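Robots brought in for picking and packing, what happens to the people?

Posted in Work & Jobs > Warehouse and packing

greddale_gran

Hello all, long-time reader but I hardly ever post. I work at a smallish place that makes up food hampers and grocery boxes (jars, packets, tea, that sort of thing) and we've just been told we're getting robot arms on two of the benches from January. The firm supplying them is called Prusano. The manager did a little talk in the canteen and said "no job losses planned", which didn't exactly settle anyone's stomach!

I've been on the benches for years, I'm quick, and I like the chat. What I want to know from anybody who's been through it is what the day is like afterwards. Do you end up just standing there watching the thing? Does the pay change? And is it worth putting my hand up for the training or should I keep my head down?

packedlunch

We had arms put in at Trurau the winter before last, so I can tell you how it went for us, though your place may be different. Nobody on my shift was let go. What did happen is that when people left they weren't replaced, and after a while you notice the break room is quieter. I'd ask your manager about that straight out, and get it in writing if you can.

As for the day itself, the first couple of months were hard going. The arms were slow, much slower than me, and they got muddled by daft things. We do a lot of seasoning jars and they all go in the same tub, and if one was turned round with the barcode facing out instead of the front, somebody had to come over and sort it. I spent whole mornings straightening jars for a machine, which I did not enjoy. My supervisor used to say we were its mum.

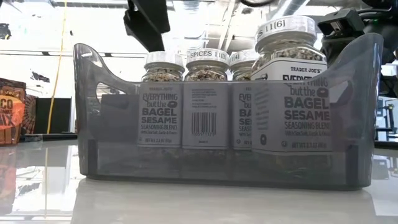
It got better once they let us have a say in how the bench was laid out. I told them the foil packets wanted to be well away from the glass and that the tubs should always go the same way round, and they listened, fair play to them. These days I look after two arms and do the awkward orders by hand, the ones with ribbon and tissue. My wrists are a lot happier. I used to do almost 400 jars on a busy shift and I'd go home and not be able to open my own front door!

What I miss is the talking. You're further apart and you've got one ear out for the beep all day. We ended up asking for our breaks to be put back together, so everyone stops at half ten, and that helped more than I expected.

Do the training, is my advice. The ones who did it first got the extra on their hourly rate and the ones who waited had to ask for it.

night_shift_nan

dont trust "planned". they said that at my brothers work and 2 years later it was all agency. join the union

tubs_and_lids

Agree with packedlunch on the training, but find out what it covers before you sign up. Mine at Arnaud was one afternoon and a booklet, then I was expected to clear faults on my own at six in the morning. Ask who you ring when it stops, and whether your targets come down while it's being set up. Ours stayed at 200 boxes a shift for the whole of the fitting, with half the benches taped off, and people were in tears over it. It did get put right, but only after a good few of us went to the office together.

Also ask for a proper look at the stop button and have a go at pressing it yourself. I was scared of ours for weeks because I'd never touched it.

greddale_gran

Thank you, this is really helpful, even the gloomy one! I've put my name down for the training and I've asked about the targets. She said she'd get back to me. Will let you know what she says about people leaving and not being replaced, I hadn't thought of that at all.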